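A **coffee table** is a low table placed in front of or beside a sofa, used to hold drinks, reading matter, remote controls and the small belongings of whoever is sitting nearby. In Australian and Canadian homes it is usually the lowest table in the house and, in small living rooms, often the only one. The terms *lounge table* and *low table* are also used, the second mostly for pieces without a fixed place in the room.

## Form and height

Most coffee tables stand at or slightly below the height of the sofa seat. A table set much lower is awkward for an adult to reach from a deep sofa, though it suits children sitting on the floor. Tops may be rectangular, square, oval or round. Rounded tops are often paired with curved or corner sofas, where a long rectangle leaves one end out of reach.

A gap of 30 cm or more is commonly left between the table and the front of the seat. Households with a recliner need a wider gap, and some do without a central table and keep a side table at each end.

Common variants include:

- tables with a lower shelf for magazines and board games
- lift-top tables, with a hinged surface that rises for eating or typing
- nesting sets, usually of two or three tables
- storage ottomans with a firm lid, used with a tray

## Coverings

A cloth is laid over a coffee table to protect the surface, to hide wear, or simply for colour. Cotton and linen cloths are washable but shift when something heavy is dragged over them. Wipe-clean cloths with a plastic coating are favoured where food and craft materials are used, and are sold off the roll in many fabric shops. Fleece and plush covers are softer for children but hold crumbs.

Printed cloths with cartoon animals, rainbows, fruit or alphabets are common in homes with young children. They are bought partly because a busy pattern conceals stains between washes. The drawback is that small items are harder to find on them, particularly clear or brightly coloured plastic pieces, which blend with the print. Plain cloths show every mark but make clearing up quicker.

The back edge of the cloth is sometimes left long and the front edge kept short, so that it does not catch on knees or get pulled by a toddler.

## Everyday contents

The coffee table differs from the dining table in that it is rarely cleared completely. Items arrive one at a time, through the day, and tend to stay. Silvana Coutinho, in her household guide *The Low Table* (Penrose), divides them into residents, such as coasters and the remote control, and visitors, such as cups, wrappers and mail. Visitors left overnight, she writes, "become residents by breakfast".

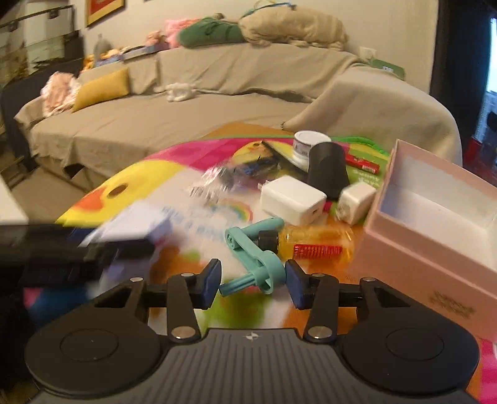 Power adapters are among the more recent residents. A wall charger with a USB port is small enough to be unplugged and carried to the sofa, and it is frequently left on the table without its cable. Households with several phones may collect chargers of different sizes that look much alike, and labelling each one with tape or a paint marker is a common remedy.

Cups are the most frequent visitors. They are usually placed toward the back of the table, away from sleeves and elbows, and this is also where they are most easily forgotten. Bottles with screw caps may be laid on their sides when the table is crowded, provided the cap is tight. Cardboard boxes, once opened, are often kept standing on the table for a day or more while the contents are sorted or a return is considered.

Toys and parts of toys form a third group. Cranks, wheels, pegs and connectors from plastic sets are easily separated from the rest and can be mistaken for rubbish. Many families keep a bowl or lidded tub close by for loose pieces – it need not be large, and it is emptied into the proper box when it fills up.

## Clearing

Clearing a coffee table is generally treated as a short task done before bed or before visitors arrive. The order given in Coutinho's guide is as follows:

1. Carry cups and glasses to the kitchen.
2. Put wrappers and empty packets in the bin, checking inside each one first.
3. Gather cards, letters and leaflets into one pile.
4. Return chargers and cables to a drawer or basket.
5. Collect small plastic pieces.
6. Flatten empty cartons for recycling.
7. Lift the cloth by its corners and shake it outdoors.

Cushions, throws and soft toys on the neighbouring sofa are left until last, as things from the table are often put down there during the work.

Some households use a single tray for everything that stays. The tray can be lifted off when the table is wanted for a meal or a puzzle. A tray covering the whole top defeats the purpose, and one that takes up a third of it or less is usually recommended.

## Safety

Button batteries, coins and small magnets should not be left on a low table in a home with young children. Hot drinks are a further hazard, particularly on a loose cloth, which a child can pull down along with whatever is standing on it. Corner guards made of foam or silicone are widely sold for tables with square edges. Chargers should be kept clear of spilled liquid and unplugged from extension cords when not in use.

## Regional notes

In Prunthorpe, low tables with a raised rim were made in small numbers by the Jumholm workshop, which produced up to 300 before it closed. The rim was meant to stop pencils and marbles rolling off, and it also made the tables unpopular with owners who preferred a cloth, since the fabric would not lie flat. A later model, the Trilla, had a removable rim held by 2 pegs on each side. Surviving examples are often missing one or more of the pegs.

## See also

- Side table
- Ottoman
- Tablecloth
- Toy storage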